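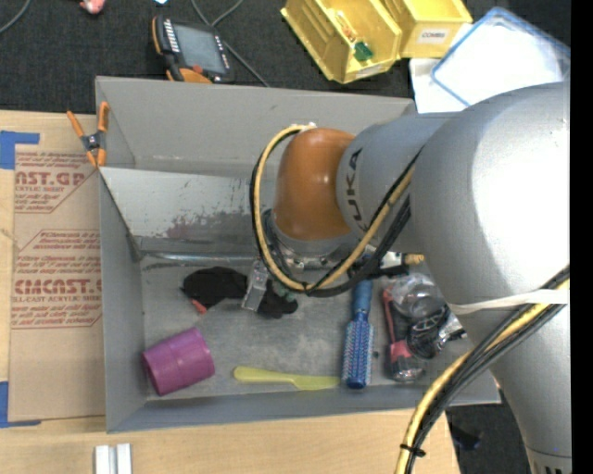

사진 제공: Plerkstead 물류운영팀

생활용품 분류·정리 보조원 모집 공고 (공고번호 1404)

1. 모집 부문
혼합 생활용품 분류 및 보관함 정리, 3명

2. 근무지
Plerkstead 분류동 264호

3. 담당 업무
- 회색 직사각형 보관함에 섞여 입고된 생활용품의 품목별 분류
- 직물류와 경질 소형 물품의 분리, 직물류 접기 및 재적재
- 보관함 바닥면의 마모·오염 상태 점검 및 기록
- 목재 작업대 정리, 작업 종료 후 수량 대장 입력

4. 근무 조건
계약 기간은 4월 1일부터 6개월이며 평가 후 연장할 수 있음. 1일 6시간, 주 5일 근무. 급여는 Brumetti 시간제 직군 기준표에 따르고 중식을 제공함.

5. 지원 자격
- 학력 및 경력 무관
- 10kg 이하 물품의 반복 취급이 가능한 자
- 스프레드시트 기본 입력이 가능한 자
- 재고 실사 또는 반품 검수 경험자 우대

6. 제출 서류
이력서 1부, 개인정보 수집·이용 동의서 1부(소정 양식). 제출된 서류는 반환하지 않음.

7. 전형 절차
서류 심사, 실기(혼합 물품 1상자 분류), 면접 순으로 진행함. 실기 복장은 긴바지와 앞이 막힌 신발로 제한함.

8. 접수
Kombridge 채용 창구 방문 또는 우편 접수. 접수 기간은 2018년 2월 중이며 마감 후 도착분은 심사에서 제외함.

Brumetti 인사운영팀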